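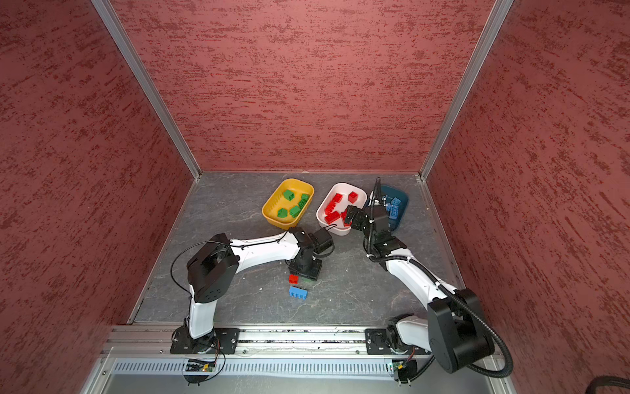

4. Setting Up Label Stock

The Vondum desktop label printer accepts rolls with a core of 1 inch or larger. Rolls supplied by Irnard are wound with the labels facing out. If you use stock from another supplier, check the winding direction before loading. Stock wound with the labels facing in will feed, but the gap sensor must be recalibrated (see 4.3).

4.1 Loading a roll

1. Turn the printer off at the rear switch.
2. Press both side latches and raise the cover until it locks.
3. Slide the roll onto the spindle with the free end coming off the top.
4. Move the green guide in until it touches the roll. Do not press it tight.
5. Pass the free end under the sensor arm and over the platen roller. Leave 2 inches of stock outside the front slot.
6. Close the cover. Both latches should click.
7. Turn the printer on. It feeds one label and stops at the gap.

CAUTION: The print head stays hot after a long job. Wait until the status light is steady before you touch anything behind the sensor arm.

NOTE: If the printer feeds more than one label at step 7, repeat steps 1 through 6 and check that the stock lies flat under the sensor arm.

4.2 Choosing a label color
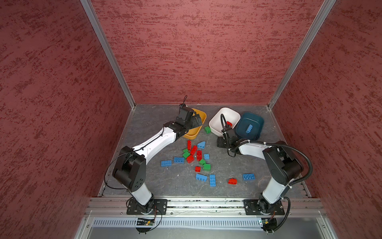 Label color is set in the Vilar template file and has to match the roll that is loaded. The printer cannot detect the color of the stock, so a wrong setting produces no error. Pick the stock for contrast with the surface it will go on. Plain white labels read well on dark or patterned surfaces; on a wall with red and pink streaks, for example, a white label with black text can be picked out more easily than a clear label with the same text. Clear stock should be kept for smooth, light, single-color surfaces. For very small items, label the bin or shelf – a toy brick has no face large enough for the smallest template.

To change the color setting:

1. Open the template and select Stock.
2. Choose White, Clear or Yellow.
3. Save the template under a new name. The factory templates are read-only.
4. Print one test label before starting a batch.

4.3 Calibrating the gap sensor

Calibrate after every change of stock type, and after any firmware update.

1. With the printer on and idle, hold Feed until the status light blinks twice.
2. Release Feed. The printer advances several labels and then backs up.
3. Wait for a steady light. Tear off the used labels and discard them.

If error 1449 appears, the sensor did not find a gap. Clean the sensor window with a dry cloth and repeat from step 1. Continuous stock has no gaps and always gives this error – set Stock Type to Continuous instead.

4.4 Batch limits

A single batch can hold up to 100 labels. Larger jobs must be split. The Liang import tool splits them automatically if Auto Split is checked, and numbers the parts in order.

Section revised 22 April 2022 by Firdevs Sönmez. Template tables checked by Huiling Liao.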